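Kistodbridge Pantry Words

README, second go at it (the first one was mostly me complaining about spreadsheets)

What's in the folder

Hi, and thanks for downloading! Kistodbridge Pantry Words is a list of what people in and near Kistodbridge call the food in their kitchens, plus a bit about where they picked the word up. There are 3,107 entries from 346 households. It started as an argument with my sister-in-law over whether a spring onion and a shallot are the same thing (they are not, but plenty of people in New South Wales will sell you one under the name of the other) and it got badly out of hand from there.

You get 2 files. words.csv is the one you want. households.csv has the postcode, the age bracket of whoever answered, and the languages spoken at home, if they felt like telling me. The two join on house_id.

Columns in words.csv

entry_id: a number, means nothing
house_id: see above
item: my plain name for the thing
said: what the person called it, in their spelling
heard_from: mum, nan, the greengrocer, telly, school canteen and so on
notes: anything else they wanted to get off their chest

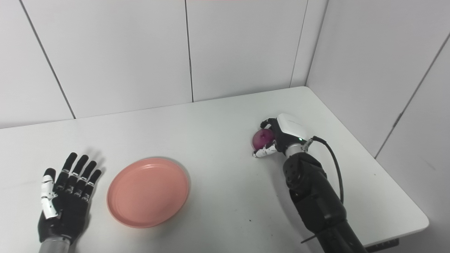 The item column gave me the most grief, so please read this bit before you write in. I had to pick one plain name for each thing and colours were hopeless. Take the little onion being held over the pink plate's table there: I'd say reddish-purple if you pushed me, but the word people use is red onion, or Spanish onion if they're over sixty, and one bloke was adamant that it's a "salad onion" whatever you plan to do with it. All of those sit under item = onion_red. If you reckon that squashes too much together, the said column still has every version untouched, so regroup to your heart's content.

How I collected it

Mostly paper forms left at the library and the fruit shop, then a web form from July onwards once Zixuan Shen took pity on me and built one. Zixuan also wrote the script that catches double-ups, and checked all the Mandarin and Cantonese entries, where I'd made a proper mess of the tone marks. People could answer as many or as few prompts as they liked. Some households gave me one word. One gave me 29 and then rang on a Tuesday to add another for silverbeet.

The prompts were a plain word list, read out or printed, with a short explanation for the tricky ones. I tried "the thing you put under a hot pot" early on and got such a spread of answers (trivet, pot stand, mat, "the cork thing") that I kept going with kitchen gear as well as food. Those rows have item names starting with gear_.

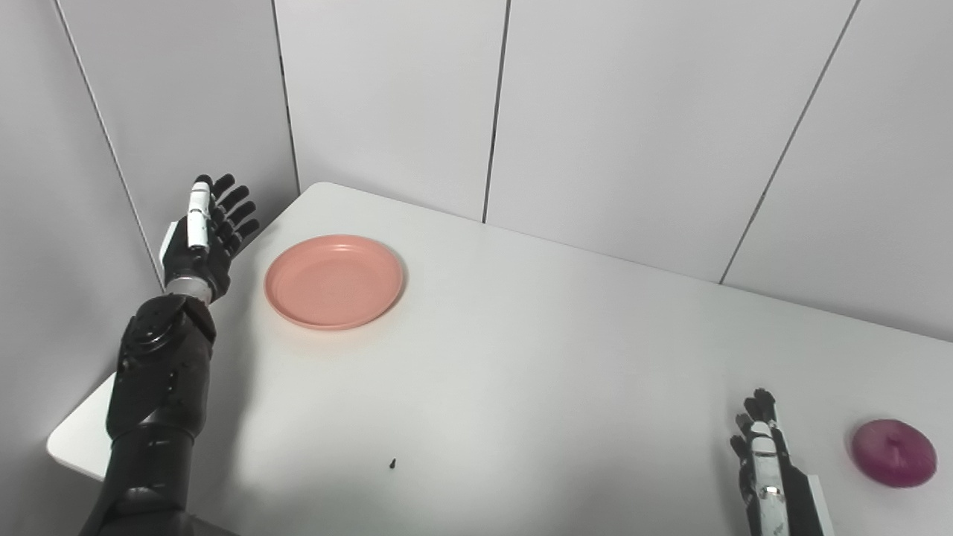 Crockery turned out to be a whole other can of worms. Bread plate, side plate, tea plate, bread-and-butter plate, little plate: I've left them as separate items wherever the person gave a size, and lumped them under gear_plate_small where they didn't. I'm not thrilled with that and would happily take a better idea.

Known problems

Kids are barely in it. The under-18 rows nearly all come from two families.

Capsicum is over-represented as I kept asking people about it at barbecues.

Spelling in said is left alone, including "brocoli", "brocolli" and my favourite, "brockly".

heard_from is blank in plenty of rows. Blank means not answered, it doesn't mean they made it up.

Using it

Go for your life. Classroom stuff, maps, pub trivia, whatever you like. Just don't try to work out who any of the households are, and if you publish something, put the name of the list in so others can find it. Corrections are welcome by email, preferably with the entry_id so I'm not hunting through the whole file.

Still to do: biscuits. I've been putting off biscuits.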